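LEIA-ME -- Varal Cestau, caderno de prendedores, cordas e papéis

Oi! Se você chegou aqui procurando a tabela de prendedores, ela está no arquivo prendedores.csv, e as fotos estão na pasta fotos. O resto deste texto sou eu contando como o negócio foi crescendo, o que cada coluna quer dizer e onde eu sei que tem erro. Pode pular pedaços, eu pularia.

O Cestau começou em janeiro como uma lista de papel na porta do armário. Eu queria saber quais prendedores seguram papel sem marcar, porque penduro muita coisa de papel para secar ou só para olhar (gravura, molde, cartão pintado), e vivia achando aquela mordidinha no canto da folha. Aí a Yuzuki Hoshino me mandou um saquinho dos dela, o Thibault Royer mandou outro, e quando vi tinha 117 prendedores numerados a lápis e uma planilha. Hoje são 143 linhas, mas 143 linhas não são 143 prendedores! Alguns aparecem duas vezes, com mola trocada. Explico mais adiante.

O que tem na pasta

prendedores.csv -- uma linha por prendedor, com cor, material, abertura da boca em milímetros, origem e nota.
papeis.csv -- os papéis que usei, com gramatura e formato do recorte.
pendurados.csv -- cada vez que um papel foi para a corda com um prendedor, 1815 registros no total.
fotos -- retratos do varal e da bandeja, sem tratamento nenhum.
notas.txt -- minhas anotações soltas, algumas ilegíveis até para mim.

Sobre as cores

A coluna cor me deu mais trabalho do que devia. No começo eu escrevia "bege" para tudo que não fosse branco ou verde, e o resultado foi uma maçaroca de beges que ninguém conseguia separar. Agora uso cinco nomes: branco, verde-menta, rosado, castanho e madeira. Rosado é aquele bege puxando para rosa, bem pálido, que de noite, com luz amarela, vira quase castanho. Por isso só classifico cor de manhã, perto da janela, com tudo espalhado na bandeja amarela. Ela puxa um pouco o olho para o quente, eu sei, mas já me acostumei e prefiro manter a mesma bandeja a recomeçar a classificação do zero.

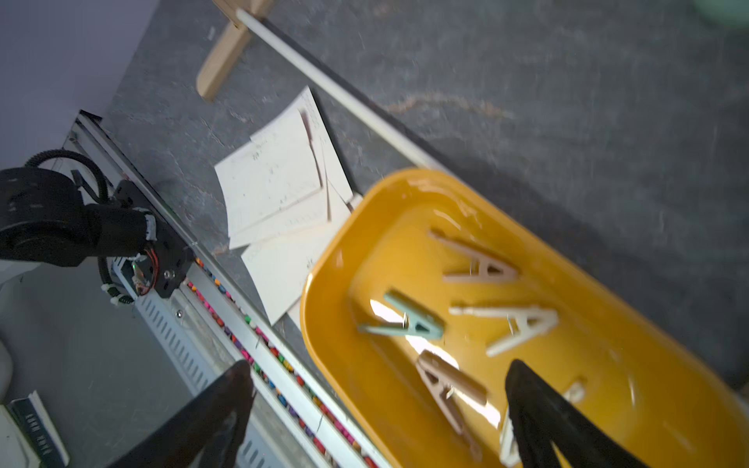
A coluna material tem só dois valores, plástico e madeira. Não separei os tipos de plástico porque não sei fazer isso, e a única pessoa que se ofereceu para ajudar queria queimar uma pontinha de cada um. Agradeci e deixei como está. Quem quiser abrir essa coluna em mais categorias, fique à vontade, só me mande junto o jeito como separou.

A abertura da boca eu meço com paquímetro, apertando o prendedor até o fim sem forçar. Nos de plástico a medida sai bem parecida de uma vez para outra. Nos de madeira varia mais, principalmente quando a mola está um pouquinho torta no encaixe, e aí anoto a menor das medidas. Os 69 primeiros registros foram feitos com régua escolar -- estão marcados com "r" na última coluna e eu não confiaria neles para nada delicado.

Sobre a corda e os paus

O varal é pequeno, de mesa. São dois paus claros de madeira com um barbante fino esticado entre eles, e pronto. Já tentei com fio de náilon e achei escorregadio demais: o papel ia andando para o meio e ficava tudo amontoado. O barbante tem aquele atrito bom, mas afrouxa com o tempo, então dou uma esticada antes de começar cada sessão (e escrevo "esticado" nas notas quando lembro, o que não é sempre, desculpem).

Coloquei uns enfeites em volta porque passo muito tempo olhando para isso. Tem uma guirlanda de flores secas no pau da esquerda e um pedaço de grama artificial atrás, que ajuda bastante a enxergar a borda do papel branco contra o fundo. Se você for montar um parecido, recomendo a grama antes de qualquer outra coisa!

Os papéis

Quase todos são brancos. Recortei triângulos e folhas maiores, de quatro cantos, e os dois formatos se comportam de um jeito bem diferente no barbante. O triângulo pendurado por um lado inteiro fica comportado; pendurado por uma ponta só, gira com qualquer ventinho. A folha maior pede dois pontos de apoio e, se os dois não estiverem na mesma altura, faz uma barriga no meio que me irrita profundamente. Na coluna apoio você encontra 1 ou 2, conforme o caso.

Os ganchinhos brancos de plástico entraram depois. Eles estão na tabela com tipo "gancho" e não têm medida de boca, então não estranhe as células vazias. 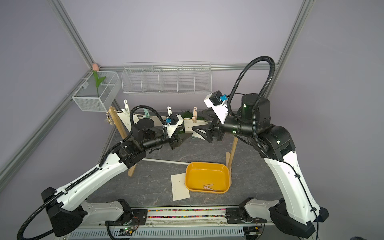 Theano Karamanlidis escreveu perguntando se não valeria a pena tirar os ganchos da tabela de prendedores e fazer um arquivo só para eles, já que toda média da coluna de abertura precisa pular essas linhas. Pensei bastante nisso. Por enquanto ficam onde estão, mas na próxima versão devo mudar, Theano, prometo, e aproveito para corrigir a grafia de "grampo", que está com dois pês em alguns lugares.

As duplicatas

Quando a mola de um prendedor escapa e eu coloco outra, ele ganha uma linha nova com o mesmo número e uma letra: 31, 31b, 31c. Para contar prendedores de verdade, ignore as letras. Para comparar força de mola, use todas as linhas e esqueça os números.

Uso

Pode copiar, mudar, imprimir e colar na porta do seu armário. Se achar erro, escreva dizendo o número da linha, e não só "aquele verde", porque tenho vários.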